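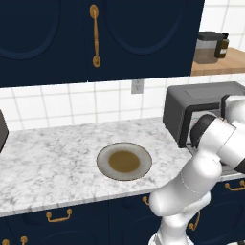
**Does a good score on the simulated toaster-oven task mean the policy will work on a real toaster oven?**

Going by what we have so far, it means the policy is good at the simulated toaster-oven task. We haven't tested anything on hardware, and I would be wary of any paper that quotes our number as if we had.

# Banddale

Banddale is a set of 2,885 simulated episodes of one robot arm working at a kitchen counter with a toaster oven. It was put together to check a claim made for Grultov, a data augmentation method that takes a handful of human-driven demonstrations and stretches them into thousands. The claim was that stretched data is as good as the real thing. I didn't believe it when we started and I only half believe it now.

## What's in it

| Split | Episodes | Source |
|---|---|---|
| `seed` | 135 | driven by hand |
| `stretched` | 2,750 | Grultov, from `seed` |

Every episode holds joint positions, gripper commands, object poses and rendered views. Episodes that failed the success check were thrown away before release. That makes the set look tidier than the method deserves, and we should have kept them.

## The result

A policy trained on `stretched` reached 92 per cent success in the kitchen it was trained in. The same policy, same weights, was then run with the oven moved 14 centimetres along the counter. It got worse, and by more than I'd put down to bad luck, but we ran too few trials to print a figure I would defend. Please don't quote one on our behalf.

The 92 comes from the best checkpoint, picked after looking at the scores. Meinrad Reisinger objected to this at the time and he was right. If you rerun it, choose your checkpoint on a separate set of seeds first.

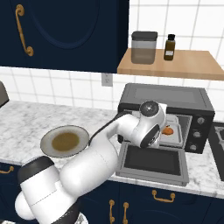
Most failures we watched happened at the oven opening. The policy gets the arm to the oven well enough, then fusses over the last stretch, and small errors in the wrist angle matter far more there than they do over open counter. Grultov shifts and blends whole paths, so it gives you plenty of variety in the easy part of the motion and very little in the part that counts. More episodes of the same sort won't fix that.

## The success check

The check looks at the final object pose and nothing else. It doesn't care whether the arm scraped the door on the way in. I went through a batch of "successes" by eye and found several I'd have called failures in a real kitchen - contact with the oven door that the physics engine shrugged off. `contact_log` is included so you can write a stricter check. If you do, expect your score to drop.

## Known problems

- Lighting is fixed per episode.
- Gripper friction is set too high. We tuned it until grasps stopped slipping and never went back.
- `seed` was driven by two people with quite different habits, and the driver isn't recorded.
- The Dimitriou baseline was run with its default settings. It might do better with some care.

## Loading

```
python load.py --split seed --views all
```

Use the `derkus` branch of the loader. The main branch still reads gripper commands with the sign flipped.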